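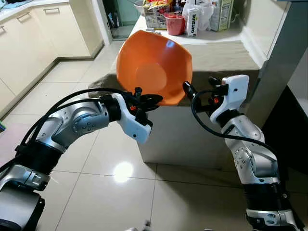
Donnerstag, Schüssel zu zweit: linker Arm steigt aus

So, heute also wieder der beidhändige Griff mit der orangen Schüssel, und wieder der Fehler, den ich schon für erledigt erklärt hatte (im Gruppenordner steht sogar "behoben" dahinter, das nehme ich nachher raus). Ablauf wie gehabt: beide Greifer unten am Rand, hochheben, zu uns hin kippen, halten. Beim Halten geht links die Überlastabschaltung rein. Der rechte Arm merkt davon erst mal nichts und zieht fröhlich weiter! Bis die Meldung drüben ankommt, vergehen laut Log 248 Millisekunden, und in der Zeit zerrt der eine an einem Teil, das der andere mit gesperrten Gelenken festhält.

Passiert ist nichts, außer dass die Schüssel runterfiel und quer durch den Raum gerollt ist. Ist Plastik, hält das aus. Mit Glas würde ich es so nicht machen wollen, und mit einer Hand dazwischen erst recht nicht. Bis das geklärt ist, gilt bei uns: niemand greift in den Bereich zwischen den Armen, solange die Freigabe an ist, auch nicht "nur kurz", um die Schüssel geradezurücken. Ich schreibe das vor allem für mich auf, ich war nämlich nah dran.

Was ich nachgesehen habe:

Greifkraft links und rechts gleich eingestellt, beide auf dem alten Wert aus dem Flisach-Profil. Daran hat keiner gedreht.

Kabel am linken Handgelenk von Hand durchgewackelt, bei ausgeschalteter Freigabe. Kein Aussetzer im Log, Stecker sitzt. Also wohl doch kein Wackelkontakt, obwohl ich das gern gehabt hätte, wäre in zehn Minuten fertig gewesen.

Log der Sallside-Steuerung komplett durchgelesen, Zyklus 1.443 ist der mit der Abschaltung. Das Moment im linken Handgelenk steigt schon vorher an, und zwar ab Zyklus 276, ganz langsam und gleichmäßig. Das sieht für mich nach zwei Reglern aus, die gegeneinander arbeiten: der Abstand der Greifer ist im Modell etwas größer als an der echten Schüssel, beide wollen auf ihre Sollposition, und die Spannung schaukelt sich hoch, bis es links reicht. Warum immer links? Weiß ich noch nicht.

Einzeln gefahren laufen beide Arme übrigens sauber. Elf Durchgänge links ohne Last, kein Mucks.

Dann noch die Handgelenkkamera angeschaut, weil ich wissen wollte, was man von dort überhaupt zu sehen bekommt. Zwischen den offenen Fingern hat man den Karton auf der Platte mit dem weißen Klebestreifen schön im Blick, und hinten kann man sogar OATSIDE auf der Packung lesen. Das orange Plastik hängt dagegen riesig und unscharf am linken Rand. Als Kontrolle für den Greiferabstand taugt mir das so nicht, da muss ich mir was anderes überlegen. 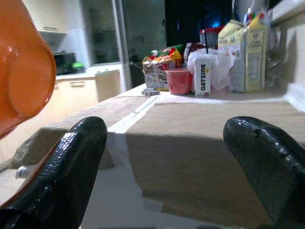

Cokberg, im Mai

Nachtrag nach dem Essen. Habe die Nachgiebigkeit im Hettiarachchi-Modul für beide Arme eingeschaltet (war aus, Standardeinstellung, grrr) und den Abstand im Modell neu eingetragen. Probelauf mit halber Geschwindigkeit: Moment links bleibt flach, keine Abschaltung. Ein Lauf ist kein Beweis, und schneller traue ich mich heute nicht mehr.

Die späte Stoppmeldung ist damit aber überhaupt nicht angefasst! Die bleibt offen und ist für mich das ernstere Problem. Ich will, dass beide Arme gemeinsam anhalten, egal welcher zuerst aufgibt. Morgen also zuerst den Stopp auf die gemeinsame Leitung legen, danach mit absichtlich zu großem Abstand testen, Schüssel tief über dem Tisch, Not-Halt in der Hand. Halbe Geschwindigkeit so lange lassen, bitte auch nicht heimlich hochdrehen.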